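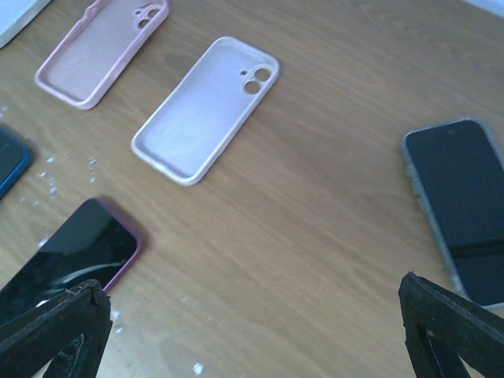 The phone drive is back at the Plarnthorpe library, and I am so happy to be the one writing it up this year! If you missed it in August, it's simple: you bring in an old cell phone that still turns on, we wipe it, and it goes to a neighbor who needs one. Cases are welcome too, by the way. A pale pink one or a white one is every bit as useful to us as a phone, and people do get picky about color (I know I do).

Last time we passed along 2,325 items, chargers included, which is a lot of untangling. My thumbs have only just forgiven me.

Drop-off starts 3rd December at the front desk and runs for two weeks. We're open until 6 every evening, and the side door on Nikzad Street has the ramp. Please sign out of your accounts before you come in. If you can't remember your password, bring the phone anyway and we'll sit down with you and sort it out.

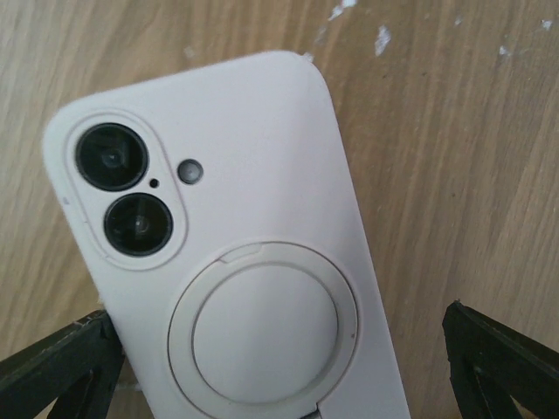
Plarnthorpe Public Library | Community Outreach Team

A lot of you have asked if you should take the case off first. Nope, leave it on! It keeps the lenses on the back from getting scratched up in the bin, and whoever gets the phone will want it.

Promov is covering new SIM cards again, and the folks at Gikenex are lending us a second table and two extra chairs. I-seul Yook is running the evening shifts, so if you'd like to help with sorting or wiping, leave your name for her at the desk. Snacks are on me, mostly pretzels.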